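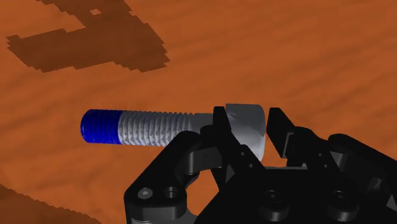

The Brarkidico finger kit replaces the two fingers and the pads on a Sondelside parallel gripper, and it comes with a setup file so you can try the new geometry in simulation before you put a wrench on the real one. Load the file, pick up the practice bolt and look at where it sits. The head belongs between the two fingers, with the threads and the blue tip sticking out over the table. A gap beside the head, like the one on the right, means the fingers aren't fully closed on it, so don't tell the arm to go anywhere yet. Gravity is switched on in the file and has no sense of humor.

What's in the bag: 2 fingers, 4 screws, one spare pad, and a hex key you will lose.

Fitting takes 17 minutes if you've done it before. Power down, open the jaws by hand, swap one finger at a time and snug the screws evenly. Then run the zero routine from the setup menu. Skipping it is popular – so is our repair desk in Illton, where Syahrul Tjoa will ask whether you ran the zero routine.

Wipe the pads every 60 hours of running time. Use a dry cloth. Oil on a gripping surface does what you'd expect.

Fits the Sondelside gripper only. The Steinarsdóttir version has a different screw pattern and is listed separately. Drawings and the setup file are available from Zinhle Mathebula in parts.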